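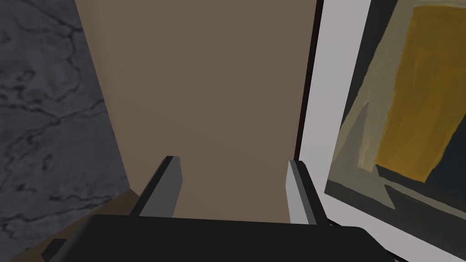 Is it worth paying to have kitchen cabinets refaced, or is it a sales pitch? A company called Daltine quoted me $670 for the doors alone and swears the color will never shift. My panels are a flat tan-brown, smooth and matte, same sort of finish as the one in the first picture, a bit lighter toward the top. The salesman called that "fading." I have my doubts. I've lived here 10 years and never noticed until he said it. Has anyone had this done and been happy later on?

Asked 21/09/2016

We use cookies to improve your visit. By continuing to browse you accept our cookie policy.

Answer 1

I'd want "never" in writing. We used Silley in February and the warranty ran to 4 pages, most of it exceptions. Heat, steam, sunlight, cleaning products. What else happens in a kitchen? Doors look fine so far, but so did the old ones. 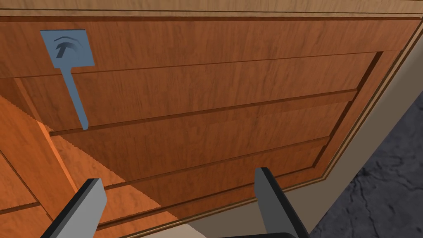

Before you spend anything, find out what the doors are made of. If it's real wood you can sand a test patch inside one door and see how it takes a new finish. Don't go by looks. Something reddish-brown with fine wavy grain running across, like the door in the second picture, could be solid or could be a printed skin, and I wouldn't trust a salesman to tell me which. Take off a handle (a plate type like that blue-gray one covers a fair bit of surface) and compare the color underneath. If it matches the rest, nothing has faded and he's selling you a problem.

Answer 2

Abernathy wanted more than 1,000 for mine so I bought a can of Studovari and did it myself. Came out ok. Two coats. Would not do the insides again.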